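Picture frame

A picture frame is the border that goes around a picture, and usually the backing and the glass that come with it. I keep this entry on my site mainly because people write in asking me the same things, and I'd like one page I can point them to. I've been framing for 17 years, first at Tresari and now out of my own garage, so expect some opinions mixed in with the facts!

Early frames weren't separate things at all. Painters on wood panels often worked on a single piece with the raised edge already carved into it, so the border and the picture were the same slab. Frames you could take off and swap came later, and that's when carvers and gilders really went to town (some of the old church ones look like little buildings, with columns and everything).

The main parts are the molding, the glazing, the mat and the backing. The lip on the inside of the molding that holds it all in is called the rabbet, or rebate if you learned from a British book like I did. A mat keeps the paper off the glass. If you frame a photo right up against the glass it can stick over time, and I've ruined one of my own that way.
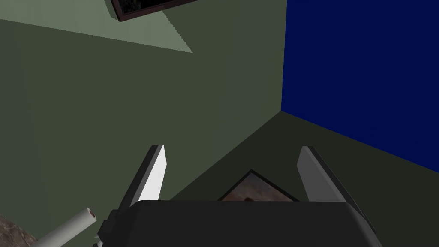 A framed picture lying flat on the floor.

Laying things out on the floor is how I plan a wall, by the way. I shuffle the frames until I like them and only then get the hammer. Rakiya Haruna, who taught me at Tresari, swore by paper templates taped to the wall – slower, but you get fewer holes.

Corners are mostly mitered, meaning each end is cut at 45 degrees, then glued and pinned. Cheap frames open up at the corners first, so check there before you buy. For glazing you can have glass or acrylic. Acrylic is lighter and scratches if you look at it wrong, so dust it with a soft cloth and skip the window spray.

Hanging hardware gets its own entry (see Wire and D-rings). Fatima Nwachukwu sent me a long note about hanging on old plaster walls, and I'll add it there once I've typed it up.

See also: Mat board, Gilding, Shadow box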